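4. Le tri des chaussettes

Bon, on arrive à la partie que tout le monde repousse. J'ai longtemps vidé mes chaussettes en vrac dans un tiroir, et je passais mes matins à fouiller. Depuis que Chathurika Kumarasinghe m'a montré sa façon de faire (elle a élevé quatre garçons, je lui fais confiance les yeux fermés !), je m'y tiens, et ça va vite.

Ce qu'il vous faut : une table dégagée, un panier peu profond et la pile de chaussettes qui sort du séchoir. Chez moi le panier vient de chez Morngate, mais n'importe quel bac à bords bas convient.

4.1 Préparer la table

1. Passez un coup de chiffon sur le plateau et laissez-le sécher.
2. Si votre table est trop petite, collez-en deux bout à bout. Vérifiez qu'elles sont à la même hauteur, sinon tout accroche au passage.
3. Posez le panier vers le fond, à portée de main, poignée dégagée.

Remarque — une table claire, c'est très bien pour les chaussettes foncées, un peu moins pour les blanches. Le soir j'allume la grande lampe et je n'y pense plus.

4.2 Étaler

1. Sortez les chaussettes par petites poignées. Ne renversez pas tout d'un coup, j'ai essayé, on s'y perd.
2. Remettez à l'endroit celles qui sont retournées.
3. Aplatissez chaque chaussette à la main, du bord-côte vers la pointe, talon sur le côté.

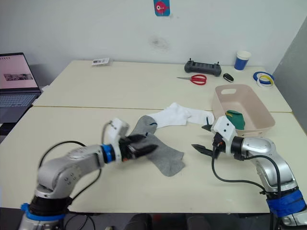 4. Cherchez les petits repères : un liseré, une marque de couleur près du haut, une couture différente. Deux chaussettes grises ne sont pas forcément sœurs, et c'est souvent là qu'on se trompe.
5. Mettez dans le panier celles qui n'ont pas encore leur jumelle. Elles y restent jusqu'à la fin du tri.

Attention : pas de chaussettes humides dans le panier, même un tout petit peu. Elles prennent une odeur de cave et il faut relaver tout le lot (je parle d'expérience, c'était en mai et il pleuvait sans arrêt).

4.3 Former les paires

1. Superposez les deux chaussettes, talon sur talon.
2. Pliez en deux, puis encore en deux si elles sont longues.
3. Évitez la boule avec le bord retourné — je sais, on a tous appris comme ça, mais l'élastique se détend à force.

Ruwan Dewan, mon voisin, roule les siennes en partant de la pointe. Ça marche aussi, surtout pour les valises !

4.4 Les solitaires

Gardez-les pendant 6 lessives. Passé ce délai, chez moi elles finissent en chiffons à poussière, sauf les plus épaisses, que je garde pour emballer les boules de Noël (voir la section 191 si vous avez la version complète du guide).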